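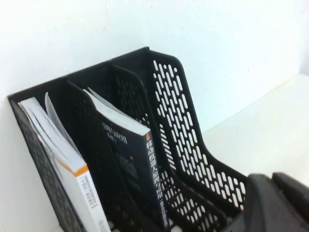 Old stone building marked "Bught" on the hill: sheepfold, milking pen or house footings?

Asked by Rostyslav Hutsuliak, February 24, 2018
Category: Rural buildings and field remains
Viewed 1,549 times

I am recording the drystone remains on a block of rough grazing above Lorkton and have got stuck on one of them. The estate plan calls it "Bught", with no other note. The modern map shows a small rectangle with no name.

What is on the ground is a long, narrow enclosure, 10 metres by a little under three, with the long axis running down the slope. The walls are double-faced with a rubble core and stand to knee height on the uphill side, lower elsewhere. There is a gap at each short end. The upper gap is wide enough for a cart. The lower one is very tight, and I have to turn sideways to get through it. One long wall carries on past the upper gap for several metres and bends outwards. There is no sign of a hearth, but the interior is full of rushes and I have not dug anything, nor do I have permission to.

The nearest other structure is a round stell, 70 metres to the east, in much better condition.

My questions are:

1. Is "bught" a reliable guide to function, or did surveyors use it for any small pen?
2. Could the narrow plan be a roofed building that was later reused?
3. What should I measure on the next visit that would help decide between the two?

I have read the general leaflet on upland archaeology and it lumps all of these together as "pastoral features".

3 answers

Answer 1 (accepted)
Posted by Holst

Taking your points in order.

1. The word is fairly good evidence. A bught (also bucht, bought, boucht) is a pen for ewes, and in the older Scots usage mostly a pen for milking them. The ewes were driven in at the wide end and worked down to the narrow end, where the milkers sat or stood and let them out one at a time. Your two gaps of different widths fit that well. The projecting wall at the top would be a wing to guide the animals in. After ewe milking declined the word was kept for ordinary handling pens, so the name on its own will not give you a date. Check when the plan was drawn and whether the surveyor was copying an earlier one.

2. Reuse is possible but I would want evidence for it. A doorway in the short end is unusual for a small hill building in most districts, and two opposed end doorways with no side door would be odd. The orientation does not help, as both houses and pens were often set down the slope for drainage. Width does not settle it either. Just under three metres internally is within the range for a small turf or stone-roofed hut, and also for a pen.

3. Measure or note the following:

Wall thickness at the base, in at least four places. Roofed buildings tend to have thicker and more even walls. Handling pens vary a great deal along their length.

Corners, inside and out. Rounded outside with square inside is common in dwellings. Pens are often rough in both.

The ends of the walls at each gap. Look for upright stones set as jambs, and for any check or slot for a hurdle. A hurdle slot at the lower gap would be strong support for a pen.

Quantity of tumble. If the walls were once at shoulder height, the fallen stone should be lying there unless it was taken for another wall. Look at whether the stell has been built from robbed stone. Mixed sizes and a few weathered faces turned inwards would suggest it.

Vegetation outside the walls as well as inside. Bright green grass round a structure on otherwise poor ground indicates dung, but both people and sheep will produce that, so record it and do not lean on it.

State in your notes whether each dimension is internal or external. Half of the older surveys I use do not, and the figures cannot be compared.

Answer 2
Posted by Plurico

Agree with most of Holst's answer. I would question the part about end doorways. On the west side of the county there are at least two ruins with an entrance in the gable, one of them with a proper lintel still in place, so it is not out of the question.

Also, 30 years of sheep rubbing through a gap will widen it. Your upper gap might have been narrower to start with. Look for foundation stones running under the turf across the opening. You can find these with a thin cane pushed in by hand, though ask the landowner first if the site is scheduled.

Answer 3
Posted by Rerulent

We always said "bucht" for anywhere you put sheep to sort them, and my grandfather's was wood. Best go up in April before the bracken comes, you won't see a thing by summer.

Comment from Rostyslav Hutsuliak

Thank you. The lower gap does have one upright slab on the left as you face uphill. I took it for a fallen stone that had been propped up, so I will look at it again and draw it properly. The estate plan is a tracing and the original is not with it.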